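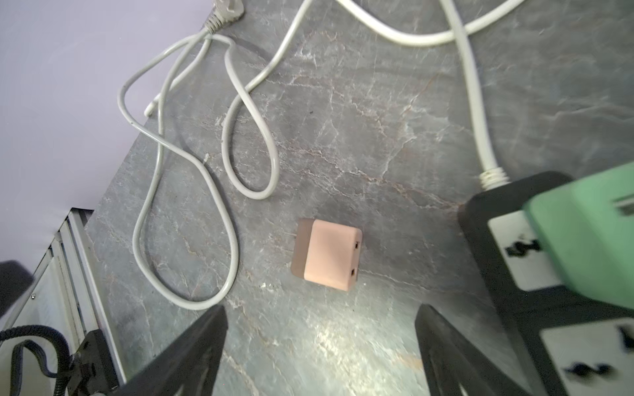

Pinzas anchas o pinzas estrechas para adaptadores de enchufe: notas de banco

3/25/19

Llevaba tiempo queriendo comparar en condiciones los dos juegos de dedos que tenemos para la celda de dos brazos. El de serie es ancho, de cara plana. El otro lo mecanizó Fidel Toledo a partir de un plano de Zumden, con la punta rebajada y una lámina de goma pegada por dentro. Hasta ahora elegíamos uno u otro según lo que hubiera montado la última vez, y los resultados de una sesión no se podían comparar con los de la siguiente.

La tarea es la de regletas y adaptadores: coger el adaptador suelto, orientarlo, insertarlo en la toma de una regleta y dejar la regleta de pie. Parece poco exigente y es bastante desagradable. Los adaptadores son casi cúbicos, con los cantos redondeados, y un error pequeño de orientación en el agarre se conserva hasta la inserción. Los cables añaden el resto.

Configuración: los dos brazos sobre el perfil frontal, una cámara fija para el conjunto y una en cada muñeca. Controlador Motavura en ambos, con el mismo límite de fuerza de cierre para los dos juegos. En total se registraron 1.357 intentos de agarre, 782 con los dedos de serie y el resto con los rebajados. La diferencia de reparto no es intencionada: se despegó una de las gomas y hubo que esperar al adhesivo.
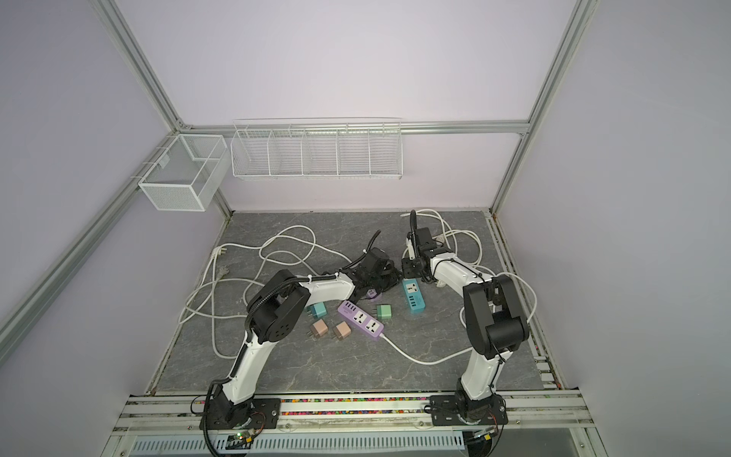
Los dos brazos sobre el panel, con regletas, adaptadores y cables repartidos por el suelo de la celda.

Sobre el adaptador aislado, los dedos anchos ganan. Toleran más error lateral en la aproximación y la pieza se centra sola al cerrar. Con los rebajados hay que afinar más la posición, y cuando el contacto se produce cerca de un canto redondeado el cubo gira sobre su eje vertical. Ese giro no siempre se aprecia desde la cámara fija. Desde la muñeca sí, siempre que el reflejo de la superficie entre los dedos no sature la exposición. Al final fijé la exposición a mano y dejé de usar el modo automático, que oscilaba cada vez que el brazo cambiaba de altura.

Con dos adaptadores juntos la cosa se invierte. El dedo ancho no entra en el hueco y empuja al vecino. Kerubo Lyimo propuso separarlos antes con el otro brazo, y funciona, pero alarga el ciclo y obliga a coordinar las dos trayectorias en una zona donde ya van justas. El dedo rebajado entra directamente.

En la inserción no encontré una ventaja clara para ninguno. Lo que manda ahí es la rigidez de la muñeca y el filtro de la señal de fuerza. Probamos a 500 Hz y el lazo se portó bien; por debajo aparecía un rebote al tocar el borde de la toma. Mwende Chege sostiene que el rebote viene de la goma y no del filtro. Queda pendiente repetirlo sin ella.

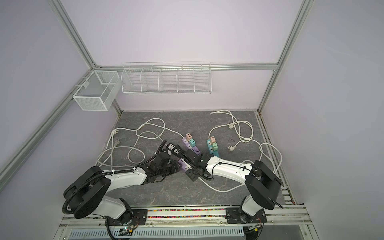
El manejo de las regletas es otro problema. Son largas, pesan más de un lado que del otro y el cable tira. Si se agarran por un extremo, el par sobre los dedos es suficiente para que la pieza cabecee al levantarla, y subir la fuerza de cierre solo lo retrasa. Agarrando cerca del centro el cabeceo desaparece en los dedos anchos y se reduce en los rebajados. Cuando trabajan los dos brazos a la vez hay que vigilar además la distancia entre pinzas. Nassoro Magesa puso un margen mínimo de 63 mm en el planificador, que en la práctica impide pasar una regleta de una mano a la otra. Lo hemos desactivado para esas maniobras, con la velocidad reducida.

De momento se quedan montados los dedos anchos en el brazo izquierdo y los rebajados en el derecho. En julio debería llegar el juego intercambiable de Wovau y repetiré la serie con los mismos puntos de partida. Los registros en bruto los tiene Kibet Koech; si alguien los quiere, que deje un comentario y se los pido.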